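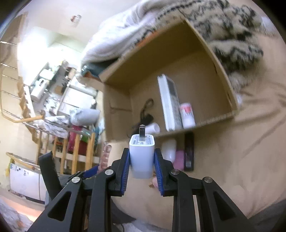 The Drawer Under the Kettle

By Ans Verschueren

Every house I've lived in has had a drawer for chargers, and every one of those drawers has been a disgrace. Mine sits under the kettle. When we moved to Alarbridge in May I promised myself I'd sort it before a single mug was unpacked, and of course I tipped the whole lot in (tangled, dusty, one plug still wearing a price sticker) and shut it with my hip.

So last week I finally had it out on the kitchen floor. Eleven chargers! I own a phone, a toothbrush and a very old tablet, so you can do the sums yourself. One belonged to a baby monitor, and my baby is at university. Another had a foreign plug and I can only think it came home with us from the campsite at Jalen, where it rained for nine days and we played a lot of cards.

My neighbour Mrs Van den Broek swears by labels. She writes on a bit of masking tape the minute a new thing comes through the door, folds it round the cable and that's that. I've seen her drawer. It's beautiful, like a tray of museum beetles. I tried it for an evening and ran out of tape, then patience, though I do now know which one does the toothbrush.

What did help was reading the small print. It's tiny and grey and I needed my other glasses and the torch, but the volts and amps are usually in there somewhere, and once you've matched those to the gadget you can put the pair in a freezer bag together. Anything cracked or with a bent pin went straight in the box for the tip, where they have a cage for small electricals next to the paint.

I kept five in the end. Well, six, as I couldn't part with the one for my Zollura radio, even though the radio itself stopped working years ago and lives in the loft. My husband says I should let it go. He has a biscuit tin of keys in the shed and we are starting on that next.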